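Genuden Recorded Music Forum
Board: Pressings, Reissues and Quality Control
Topic: Replacement policy for the Filldale double LP

Posted by: evelien_lambrechts (Moderator)

Members are asked to keep all reports concerning the Filldale reissue in this topic. Duplicate topics will be closed and merged. When reporting a fault, please state the matrix number, the side affected, and whether the record was cleaned before play. Cestgate Records has confirmed to the moderators that it reads this board, although it does not reply here.

Posted by: j_vanbeek

My copy is number 101 of the numbered edition. Side C has a repeating tick through the whole of the second track. The record was cleaned twice and played on two turntables with the same result. I wrote to the label and received a form asking for a sound file and proof of purchase. I consider this reasonable.

Posted by: Zlata T.

I must disagree with the previous member. The edition was limited to 2,000 copies and sold at a premium price. A buyer at that level should not be required to produce recordings at his or her own expense. The plant should have rejected these discs before they were placed in sleeves.

Posted by: evelien_lambrechts (Moderator)

For the information of members, the notice issued by the label is copied below in full.
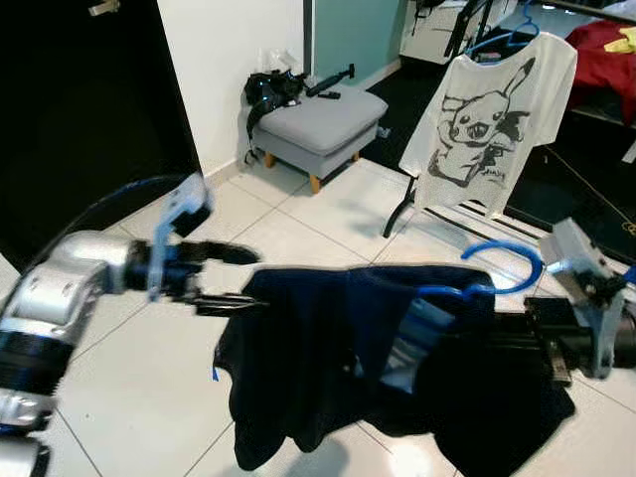
CESTGATE, February. Cestgate Records has received reports of surface noise on side C of the Filldale reissue. Test pressings were approved by the label and by the mastering engineer. Customers who hear a repeating tick or a skip may request a single replacement disc. Sleeves and inserts will not be replaced. Requests must be made through the shop where the record was purchased.

Posted by: jcabrera110

The last sentence of the notice does not agree with what Mr. Van Beek was told. He was sent a form by the label directly. My shop, Bevan, states that it has no replacement discs and has been given no instructions. Which procedure is in force?

Posted by: j_vanbeek

I can only report my own case. I bought from the label's web store, so in my instance the shop and the label are the same. Amber Van Beek of this board bought hers at Bevan and is also waiting.

Posted by: Zlata T.

This supports my earlier point. Members should request a full refund and decline the replacement disc, which will presumably come from the same stampers.

Posted by: amber_vb

I do not wish to return mine. Sides A, B and D are the quietest pressing of this album I have owned, and the original is far noisier. I would ask members not to present a refund as the only proper course.

Posted by: evelien_lambrechts (Moderator)

Both positions are noted. I have asked the label to clarify the procedure for shop purchases. Matrix numbers are still missing from most reports above; please edit your posts to include them.

Posted by: jcabrera110

Edited. Side C of my copy ends in C2.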